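Winmont Women's Clinic – Procedure room checklist
Jan 12, 2024
To be filled in before the first patient of the day. Write OK, NO or N/A, then your comment.

1. Emergency trolley
Seal not broken: OK
Oxygen cylinder above 2,000 litres: OK
Comment: The spare cylinder is full, but its label is hard to read. Please print a new one.

2. Suction machine (Cero)
Reaches set pressure: OK
Tubing in date: NO
Comment: Two packs expired in October. I removed them from the drawer. Stock is now 11 packs, enough for this week.

3. Medicines fridge
Temperature log complete: NO
Comment: One morning reading is missing. The fridge was in range before and after – still, the reading must be written each time.

4. Recovery area
Call bells work: OK
Blankets and pads stocked: OK
Comment: The bell at chair 3 is slow to answer. It was tested three times.

5. Floors and walkways
No loose mats, no spills: OK
Comment: Wood-plank floors are to be cleaned with the neutral product only.
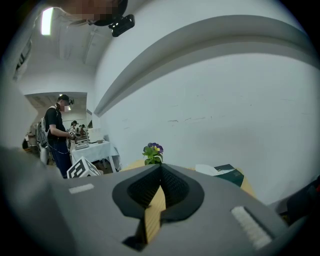
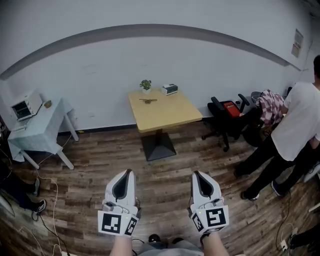 6. Privacy and papers
Consent forms, current version: OK
Patient leaflets on display: OK
Comment: The leaflet about bleeding after the procedure is nearly finished. Order 380 more from Gruteo, colour version.

Next check: tomorrow, before opening.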